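Search reviews
Enter keyword
Go

Review: the Skotik hand-held grippers at the Grube open day

By Gertraud Stöckli
Nov 25, 2022

Print this page | E-mail to a friend

Grube opened its workshop to visitors this month and I went mainly to try the Skotik pair, a set of grippers you hold in your own hands to record tasks for a robot to learn from. The price on the sheet was 2845 euros for the two, cables included. I had 19 minutes with them, which was enough to form a view.

The demonstration task was a clear plastic storage box, the sort sold for craft bits, with trays inside and a carrying handle. Sebastián Rivadeneira, who ran the session, asked visitors to open it, take something out and shut it again. It is a fair test. Clear plastic is awkward to judge by eye, and a small latch asks a lot of wide jaws.

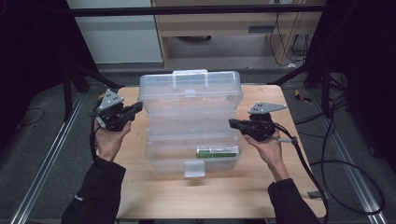 Handling

The grips are comfortable and the jaws follow your fingers closely. Each gripper has a cable, and the cables are my main complaint. They are thick, they pull slightly when you reach across, and I had to keep thinking about where mine lay on the carpet. A cordless version is promised for August.

The latch took me three tries. Holding the box steady with the left gripper and working the latch with the right was the method that suited me. Lifting the lid was easy after that.

Build

The moving parts are matt black with brass-coloured bushings at the joints, and the fingertips meet along a slightly rough seam.

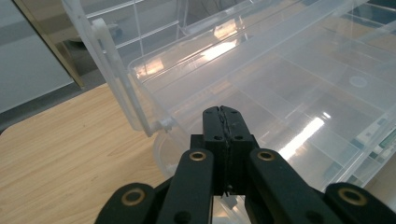 I would have liked softer tips. Hard ones are fine on a box edge, but I dropped a small packet twice. Sebastián said spare tips cost 57 euros a set and take a few minutes to fit. The Flada pair I tried last year had better tips and much worse joints — I would still take these.

Worth a look if you have a bench to spare and can live with the cables.

Comments (3)

Elias Darwish
Did they say how long the cables are? Our bench is in the middle of the room.

Annunziata Benedetti
I went too and never got the latch open. My son did it first time.

Wafula Sang
57 for tips is steep. Pirow used to put a spare set in the case.

Print this page | E-mail to a friend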